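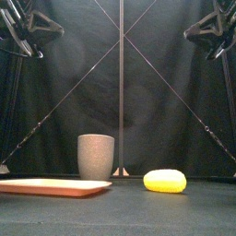
Things on the low table

Homeschool Corner > Daily Life > Do your children have a fixed hour to begin?

lotte_vermeulen
Posted 17th March

Good morning to all. We are homeschooling since December, after we moved to Konddale, and I have two boys of seven and ten. My question is simple, I hope. Do you begin each day at a fixed hour, or do you wait until the children are ready?

At the moment we begin at nine. The younger is happy with it. The older one comes down at five minutes before nine with his hair in all directions and is angry until lunch. My husband says that a fixed hour is good for him. I am less sure. When we started late one day, at half past ten, he did his fractions without one word of complaint, and then he asked for more.

We use the Flirance books, which have 33 lessons for the term, so I also worry that we will not finish.

Lotte Vermeulen

papermoon7
We do breakfast, then read aloud on the couch, then math whenever the reading is over. Sometimes that's 9:15 and sometimes it's 11. Mine are still in pajamas for most of it and they have learned plenty. I'd let him sleep.

desmet_house
I disagree with papermoon7, in a friendly way. We tried the open morning for one whole year, and each day became a discussion. "Can I finish this first?" "Can I have ten more minutes?" I was tired before the first page. Now we ring a small bell at 8:30 and it's over. The bell is not my voice, so they cannot argue with it.

papermoon7
Mine would argue with the bell.

threesocks
How late does he go to bed? You didn't say. My daughter was the same at ten and it was the reading under the blanket. She was in the middle of a book of 400 pages and she would not stop for anything.

lotte_vermeulen
Threesocks, he goes at nine, but I must confess that I do not check after. Last night I went up because of your message, and yes, there was a light under the door. It was a comic. I did not say anything yet.

Desmet_house, may I ask if your children are close in age? With us the three years are a big difference. What is late for one is the middle of the morning for the other.

desmet_house
Eighteen months apart, so it's easier for me, I admit it. But I still think a ten-year-old can manage nine o'clock. In school he would be on the bus long before that.

kettle_on
He isn't in school though, that is rather the point of it?

Lotte, could you split them? I take the little one alone from nine to ten -- phonics, handwriting, the things where he needs me next to him -- and the big one joins for history. She does her math in the afternoon. It made my day longer by an hour but much quieter. On the Flirance books, skip the review lessons if he knows the material. We did, and we had time left over.

threesocks
Please don't skip the reviews in the second half, they put new things in them! We found this out at the long division.

kettle_on
Is that the new edition? Ours has 210 pages and a green cover, and there was nothing new in the reviews.

threesocks
Ours is blue. So maybe yes.

lotte_vermeulen
Ours is also blue, thank you for the warning.

I talked with my husband and we will try the idea of kettle_on for two weeks. The older one may come down at ten, dressed or not dressed, but the comic stays downstairs at night. He agreed to the first part very quickly. About the comic we are still talking.

desmet_house
Fair enough. Write to us how it goes. The offer of the bell remains, I bought mine at Trendimus and they had the same one in red.

papermoon7
Do not get the bell, Lotte.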